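Unit 5 handout: Saving and loading game state

Module tutor: Agnes Cowie
Read before the Wednesday lab

By now your copy of Grunton should run from the title screen to the end of the second level. If you close it, though, everything is lost. This handout covers how to write the player's progress to a file and how to read it back. The code is in Java, as before, and uses only the standard library.

5.1 What to save

Start by writing down what your game needs in order to put the player back where they were. For Grunton the list is short: the level number, the player's position, the score, the health value and the set of items already picked up. You don't need to save the map, which is loaded from the level file each time. You don't need to save sprites or sounds either.

A common mistake is to save whole objects. If you serialise the Player class directly, the save file depends on the exact shape of that class. Add a field next week and old saves may refuse to load. Keep a separate class, SaveData, which holds plain values and nothing else.

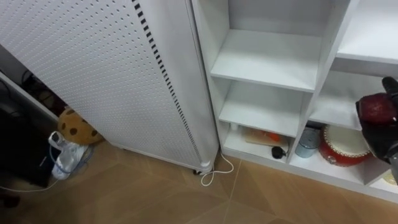 SaveData should have no methods that draw, move or check collisions. Give it public fields or simple getters, whichever you used in Unit 3, and a constructor that takes the current GameState. The copying from GameState to SaveData goes in one place only. If you find yourself setting the score field in two different classes, stop and tidy up first.

5.2 The file format

We will use a text file with one value per line, written as a key, an equals sign and the value. A save from the middle of level two might read:

version=1
level=2
x=80
y=13
score=3075
items=key,lamp

Text is slower to read than binary, but a Grunton save is tiny and you will be glad to open it in an editor when something goes wrong. The version line must come first. When you change the format, raise the number, and have the loader check it before it reads anything else.

Items are separated by commas, so an item name can't contain a comma. An empty list is written as items= with nothing after it. Remember that calling split on an empty string gives you an array holding one empty string. Test for this case before you add anything to the set.

5.3 Writing the file

Never write straight over the old save. If the program stops halfway through, the player has neither the old file nor the new one. The steps are:

1. Build the SaveData object from the current state.

2. Open a temporary file in the same folder, called save.tmp.

3. Write every line, then close the file. Use try-with-resources so that it is closed even if an exception is thrown.
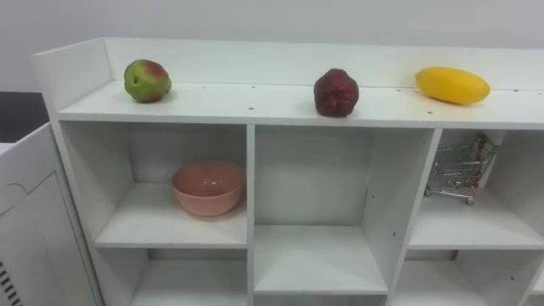

4. Move save.tmp over save.txt with Files.move and the REPLACE_EXISTING option.

5. Show the "Game saved" message only after the move has returned.

5.4 Reading it back

Loading is the same work in reverse, with more checking. Read the lines into a Map of strings, then pick out each key by name. Don't rely on the order of the lines after the first. If a key is missing, use the default from a new game. If a number won't parse, catch the NumberFormatException and treat the file as damaged.

Check ranges as well. Health in Grunton runs from zero to 1,000, and a save with a higher figure has been edited or corrupted. Clamp the value and carry on. The level number is different: if there is no such level, return to the title screen with a message.

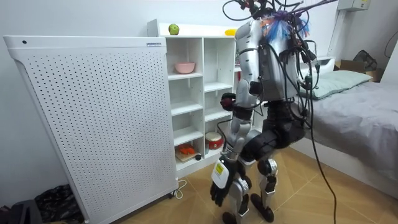

Humanoid robot facing a white cubby shelf unit.

5.5 Autosave

Call the save method when the player reaches a checkpoint and when a level ends. Do not call it from the update loop. One student project, Lekosa, saved on every frame and stuttered badly until this was found. Keep autosaves in a separate file from manual saves.

Exercises

a) Write the SaveData class and its constructor.
b) Write save() following the five steps in 5.3.
c) Write load(), then test it on a file with the score line removed.
d) Add a second save slot. The Ollero source in the shared folder has a slot menu you may reuse.

Hand in (a) to (c) by the end of the lab. Exercise (d) is optional.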